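How to Record an Oral History Interview With an Older Relative

Family stories are a good way into the larger history of a place, but they need to be written down or recorded while someone can still tell them. The steps below cover one interview, from the first phone call to the finished transcript. You need a phone or a small recorder, a notebook and a quiet room.

1. Ask first, and say what it is for

Call a week or so ahead. Say which period you want to talk about and who will hear the recording. Many people answer that they have nothing interesting to tell. Mention one thing you already know about, such as a move or a first job, and ask if you could start there.

2. Do some reading

Look up the main events that fell between your relative's tenth and twenty-fifth birthdays. Sociologists who study generations pay most attention to those years, and they tend to produce the clearest memories. Write down a few dates – a strike, a factory closing, a hard winter – and keep the page next to you.

3. Write 20 questions and expect to use 6

Start with places. "What could you see from the kitchen window?" gets a longer answer than "What was your childhood like?" Leave opinions for the second half. Avoid questions that can be answered with yes or no.
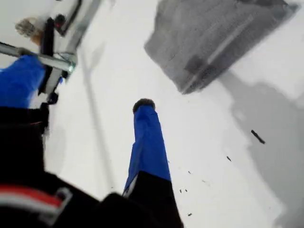 Photo: Flisico

Weather and seasons make good prompts too. Ask how people got to school in January, what they wore, and who cleared the road.

4. Set up the room

Switch off the refrigerator if it hums, and write yourself a note to turn it back on. Put the recorder on a folded towel, closer to the speaker than to you. Record 2 minutes of ordinary talk and play it back through headphones.

Say the date and place out loud at the start of the file, for example: "19th May, at the house in Jenden."

5. Let the silences run

When your relative stops talking, count to five in your head before you ask the next thing. Don't correct dates. If a story set in Moura turns up twice with different details, keep both versions and note where each one begins. The differences may be useful later, especially if a brother or sister tells it a third way.

Stop after around 2 hours, or sooner if the answers get short.

6. Save and transcribe

Copy the file to a computer and to one other place the same evening. Name it with the surname, year and session number. We use Devoteo for the first pass at a transcript, but any program that lets you slow down the audio will do. Type what was said, including dialect words, and put your own guesses in square brackets.

Send a printed copy to your relative with a wide margin for corrections. Keep the corrected pages with the original recording, and leave the recording itself unedited.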